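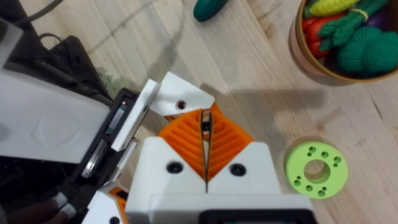

Vinstead, January

Home | Vacancies | Participate | Contact

Posted by Naheed Zaidi, Recruitment

Participants required: household water hardness and limescale survey

The Avemberg Water Survey is recruiting 84 households in Vinstead and the surrounding villages for a study of limescale build-up in domestic kettles and hot water cylinders. The study compares scale deposited by mains water from the two supply zones serving the town. Taking part involves one home visit at the start, a short monthly task, and one home visit at the end.

Who can apply

Applicants must be aged 18 or over and must live at the address for the whole of the study period. The property must be on mains water. Homes with a private borehole cannot be included. Homes with a fitted water softener are eligible only if the kitchen cold tap is supplied from upstream of the softener. If you are unsure how your tap is connected, say so on the form and the visiting technician will check the pipework.

Tenants may apply. Written permission from the landlord is required where the hot water cylinder is to be inspected, but not for the kettle part of the survey alone.

What participants will do

Each household is issued with a standard kettle and a set of numbered sample bottles. The issued kettle replaces your own for the length of the study and must not be descaled, filtered or filled from any tap other than the kitchen cold tap. Once a month you will fill one bottle after running the tap for 2 minutes, write the time of day on the label and return it in the prepaid packaging. Bottles should be filled to the shoulder and kept out of direct sunlight before posting.

You will also keep a simple tally of how many times the kettle is boiled. A printed card is supplied for this. Missed days should be left blank and should not be estimated afterwards.

At the final visit the kettle is collected and weighed, and the deposit is removed for analysis. Participants receive a new kettle in exchange. 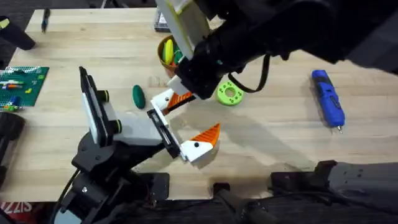 Can I take part if I already use a jug filter?

You can keep the jug filter for drinking water, but the issued kettle has to be filled with unfiltered water straight from the tap.

Payment

Households completing all monthly samples and both visits receive a supermarket voucher. Its value depends on which parts of the survey you join and is set out in the information sheet. Households withdrawing early are paid in proportion to the number of samples returned. You may withdraw at any point without giving a reason.

Data

Results are stored under a household number. Names and addresses are held separately and deleted when the final payment has been made. Published tables will show supply zone only. A copy of your own hardness readings will be sent on request.

How to apply

Request a form from Gwendolyn Wojcik, Survey Coordinator, at the Avemberg Water Survey office in Vinstead. Please give your postcode, the number of people in the household and the type of hot water system. Places are allocated by supply zone, and a reserve list will be kept for each.

Recent notices
Field technician, part time, Vinstead
Rainwater butt survey: results by postcode
Lomunora reservoir: sampling dates for spring
Change of address for returned bottles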